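Tabletop Arms Good Practice Group
Minutes, February meeting
Hosted by Oksanen, upstairs meeting room, start 2:00 p.m.

Present: 12, with members from Oksanen, Pluka, Esolen and Memimow, plus two guests from the Esolen training side (very welcome, please come back!)
Chair and note taker: rotating, this month Pluka for both.

1. Minutes of the last meeting

Accepted with one fix. In item 4, "stop category" should read "stop button location." The draft on the shared drive is already corrected.

2. Matters arising

The glossary is done! It grew to 5 pages, which is longer than we planned, but it reads well and the definitions of "cell," "station" and "bench" finally agree with each other. Esolen asked if "operator" covers a person who only resets objects between runs. Agreed that it does, and that the glossary should say so in plain words.

Memimow still owes the group a sketch of the floor marking layout. Carried over.

3. Kitchen task benches: draft practice sheet

This took up most of the meeting and was a really good discussion. The sheet covers arms working over a table with household objects, which is what nearly all of us are running now. Version 2 was circulated beforehand and comments were taken section by section.

3.1 Object layout

The draft said objects should be "reasonably spaced." Several people pointed out that this means something different at every site. A busy table is a perfectly good table for this kind of work, and we don't want a rule that makes everyone clear theirs down to two objects. What matters is that the layout is written down before a session starts and that a second person could put it back from the notes.

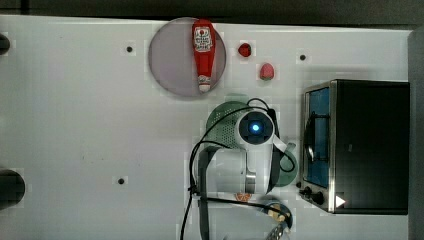 Item 3.1, bench layout with plate, colander and toaster oven.

Agreed wording: "Record every object on the table by name and starting place before the first run. If an object is added or removed, start a new layout record."

Pluka would like the record to include things the arm isn't meant to touch. Broad support for this. A toaster oven at the side of the table is as much a part of the layout as a bottle of ketchup on a plate, and the arm has to get past it either way. Added to the sheet.

There was a side discussion on play food versus real packaging. No rule needed, but the record should say which is which where the site knows. Oksanen has a nice simple code for this and will share it.

3.2 Cables

Easily the liveliest part of the afternoon. Cables that run on the outside of the arm need slack to let the wrist turn, and that same slack can catch on a handle or drag a light object along. Version 2 had a single line on it ("cables shall be tidy"), which everybody was glad to see go.

Points made:

- Slack should be checked with the arm at the far ends of its working area, and again at the lowest point it will reach over the table. Checking at the home position alone doesn't tell you much.
- Tall handles and upright utensils deserve a look before each session.
- Ties should be replaced when they get stiff. Esolen replaces theirs every 8 weeks and is happy with that, but the group did not want to put a number in the sheet for everyone.
- Memimow asked for a line on cables crossing the front of a wrist camera. Agreed, wording to come from them.

The new section will be called "Cables and reach." Pluka to draft.

3.3 Speed near the table

Short item. We agreed that the sheet should not give one speed for all arms. Each site sets its own reduced speed for work close to the surface, writes it on the bench card, and tests it with the stop button before use. The bench card template gets a new box for it.

One of our guests asked who may change that speed. Great question, and the draft had no answer at all! Agreed: only the person named on the bench card for that session, and the change is written down at the time, with initials.

3.4 Resetting by hand

The reset is where hands and arm share the table most often, so this section gets the most careful wording. The draft asked for the arm to be "paused." Oksanen explained that on their setup a paused arm can be resumed from a second screen by somebody who can't see the bench. After some back and forth we settled on this:

"Before reaching over the table, put the arm in a state it can only leave by an action at the bench itself."

Everyone liked this. It doesn't depend on the make of arm or on what the software calls its modes. 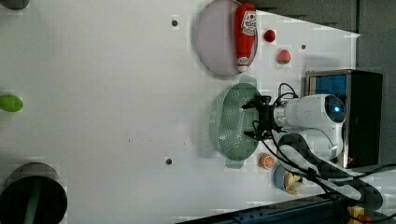

We also went over what happens when a run stops partway, with the gripper low over a basket or bowl. The temptation is to reach in and pull the object free. The sheet will now ask people to back the arm off first, straight up where there is room, and to handle the object after that. If it can't be backed off, power down following the site's own procedure and support the arm if its joints are known to sag.

Status lights came up as well. Colors differ between makers and even between two benches at one site. The sheet will require a small printed key at every bench saying what each light means on that arm, and will state that a light alone is never enough to show it's fine to reach in. Strong agreement all round.

3.5 Table surface and mounting holes

Small point from Esolen, well worth having. Unused screw holes in a tabletop collect crumbs and grit, and a thin utensil tip can catch in one. Sites may plug them or leave them open, but open ones should be marked on the layout drawing. Accepted without changes.

4. Trial of the sheet

Esolen and Memimow have both offered to try version 3 on a working bench. We'd like 100 runs logged between the two sites before the next full review, with a short note any time the sheet was unclear, slowed people down for no benefit, or missed something. Notes can be scruffy. A scribble on the bench card is fine as long as it gets typed up by the end of the session.

Pluka asked that at least one of the trial operators be new to the work. Esolen will ask among their current trainees, and our guests seemed keen!

5. Training card

Oksanen showed a one-page card for new operators, made from the first half of the practice sheet. Very well received. Suggestions:

- larger type for the reset section
- move "who to call" to the top
- drop the paragraph on the history of the bench, lovely as it is
- leave a blank space for the site's own light key

Oksanen will bring a second version. Sites are free to translate it, and please send translations back so that we can all use them.

6. Any other business

Pluka has spare bench card holders, free to anyone who will collect them.

A request to hold one meeting a year at a working bench, so we can talk through the sheet with the arm right there. Big yes from the room. Memimow to check if they can host.

The coffee was excellent and Oksanen is thanked for it.

7. Actions

Pluka: draft "Cables and reach"; put out version 3 with today's wording
Esolen: send screw hole text in final form; find trial operators
Memimow: floor marking sketch (carried over); camera cable wording; check hosting
Oksanen: share play food code; second version of training card
All: add the reduced speed box to bench cards already in use

Meeting closed 4:35 p.m. Next meeting at Esolen, time to be sent around with version 3.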